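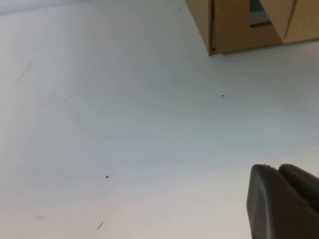 Cardboard box on a white tabletop

Tokaido Road Sugoroku, Reproduction Sheet Set
Publisher: Cabrera
Series: Foster Print Games
Page last updated 25/02/2024

Overview

A set of two full-size reproduction sheets of Japanese picture sugoroku (e-sugoroku), the printed board games sold by publishers and picture shops in Edo and later in other cities. Both sheets follow the Tokaido, the coast road between Edo and Kyoto. The set comes with an English booklet, a playing guide, and a key to the place names.

The sheets can be played on, framed, or used flat in a classroom or display case. They are printed on one side only, as the old ones were.

About the game

The word sugoroku covers two different games. The older one, ban-sugoroku, is a race game for two players on a wooden board and is related to backgammon. Picture sugoroku is simpler. Players throw a die, move a marker from space to space, and try to reach the last space, called the agari. The starting space is the furidashi. There is no board apart from the sheet of paper, which made the game cheap to buy and easy to fold up and carry.

Travel was one of the most common subjects. The Tokaido had 53 post stations between its two ends, and a sheet could give one space to each. The start is Nihonbashi, the bridge in Edo, and the finish is Kyoto. Many people who bought these sheets would never make the trip. Others had made it, or were saving for a pilgrimage to Ise, and knew the names by heart. Other sheets dealt with kabuki actors, famous places, careers, ghosts, and shops. Games were played at New Year in particular, and the custom lasted well into the twentieth century, when children's magazines gave sugoroku sheets away with the January issue.

The two sheets

Sheet A is a spiral layout. The road runs along the outer edge and winds inward, with Kyoto in the middle. Each station has a small picture and its name in a cartouche. Some spaces carry instructions, such as waiting a turn at a river crossing.

Sheet B is a jumping layout (tobi-sugoroku). Players do not move space by space. Each space lists the numbers on the die and tells you where to go for each one. Some numbers are missing from some spaces, and if you throw one of those you stay where you are. Games on Sheet B can be over quickly or can take a long time.

Both sheets were redrawn from worn nineteenth-century impressions in a private collection. Ingeborg Fuchs did the line work and repaired the areas lost along the folds. Where a character could not be read with confidence, the booklet says so and gives the likely reading.

Color

The reds and blues were matched to the better-preserved of the two originals. We did not tint the paper to look old. The background is the natural color of the stock, a soft off-white, and it will darken a little over the years if it is hung in direct light.

What is in the set

Sheet A, spiral layout
Sheet B, jumping layout
Booklet in English, stapled
Key card with station names in Japanese script and in roman letters
Paper markers, to be cut out
One wooden die

Specifications

Sheet width: 700 mm
Sheet height: 570 mm
Paper: uncoated, acid free
Printing: offset, one side
Folding: supplied folded, see note below
Language of sheets: Japanese
Language of booklet: English
Suggested age for play: 8 and up

Folded or flat

The standard set is folded in the same way the originals were, and the folds will show if the sheets are framed. For a flat set, choose "Flat, rolled in tube" when you order. The flat set costs a little more and ships separately from other items. The booklet and the die are packed in their own envelope and may arrive on a different day.

If you plan to frame a folded sheet, lay it face down between clean blotting paper with weight on top for a week. Do not iron it. The red ink can shift under heat.

Playing the sheets

Any number can play, though four or five is comfortable at this size. All markers begin on the furidashi. On Sheet A you must land on the agari by exact count. If you throw too high, count the extra back the way you came. House rules on this point varied, and the booklet gives an alternative for younger players who lose patience near the end.

On Sheet B you will need the key card until you know the names. The numbers are written in Japanese numerals, one to six, and a table on the back of the card shows them.

The booklet

The text is by Mi-kyung Sun, with place-name notes by Ye-seo Ko. It covers:

How picture sugoroku was published and sold
The Tokaido and its stations
Checkpoints, ferries, and porters
Local goods shown on the sheets
Reading the instructions, space by space
Further reading

The section on checkpoints was rewritten for the current printing. The first printing placed the Arai checkpoint on the wrong side of the Hamana crossing in the small map. If you have that printing, write to us and we will send a corrected page at no charge.

Classroom use

Schools and museums may photocopy the key card and the marker sheet for their own groups. The game sheets themselves may not be copied. Gladys Rugemalira has prepared a lesson outline for middle grades that uses Sheet A to teach distance, travel time, and the post-station system. Ask for it when you order and it will be sent as a file.

A second outline, on reading prints as historical sources, is planned for August.

Care

Keep the sheets dry and out of strong light. Wipe the table before you unfold them. Pencil marks can be lifted with a soft eraser, but the ink will smudge if you rub hard. Store them folded in the sleeve or flat in a drawer.

Related items

Storkov Map Sleeve, clear, fits folded sheets
Fluvar Hanging Rail, wood, for sheets up to 700 mm wide
Actors of the Three Theaters, sugoroku sheet, single
Nakasendo Road Key Card

Ordering and returns

Sets are sent out in the order received. Unopened sets can be returned for a refund. Opened sets can be exchanged if a sheet is torn, misprinted, or missing. Please check both sheets before you cut the markers.

For bulk orders, museum shop terms, and questions about permissions, write to Sandro De Luca at the Cabrera order desk. Please include the title of the set and whether you want it folded or flat.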